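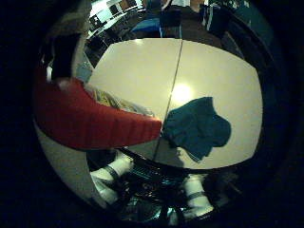 Wrist view over the tabletop: red finger, teal cloth to the right of its tip.

October 9, 2018
By Gladys Ccori

The Prutora policy picks up cloth from a table using only its wrist cameras. I wanted to know how much of the result depends on the room it was trained in, so I reran the Cotden protocol with one change: the visual encoder was frozen and given crops limited to the region near the fingertip. The baseline saw the full fisheye circle.

Each condition got 60 trials with the same cloths and the same start poses. The full-view encoder had a 62 percent grasp rate. Cropping cost almost nothing when the cloth started near the finger and a lot when it started near the table edge. The failures there look like search failures. The gripper closes cleanly on bare table.

Training used 540 demonstrations for both conditions. I did not rebalance them by start position, and I should have.

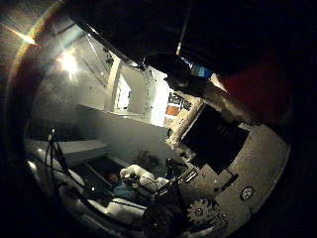

Dark finger across the top, gear and screw head on the plate at lower right.

Views like this one are hard on both encoders. The finger covers most of the upper half, and a ceiling light leaves a flare near the rim. Masking the hand with a fixed template did not help, as the template is only valid for one finger pose. A mask computed from joint angles is better, but our Urrego calibration drifts enough over a long session that the mask edge ends up on the cloth.

Ceiling views are a separate problem. They contain no table at all, and the baseline still produces confident grasp scores on them. Shadows are my main suspect. I pulled 20 such views and scored them by hand against the Gondby labels, which have no class for a shadow. 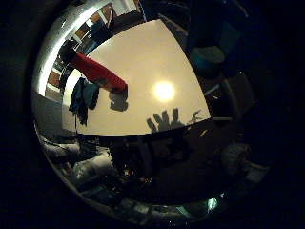

Next steps

Add a shadow class and relabel the ceiling views. Rebalance the demonstrations by start position, then repeat both conditions. The joint-angle mask waits until the calibration is fixed, probably in December.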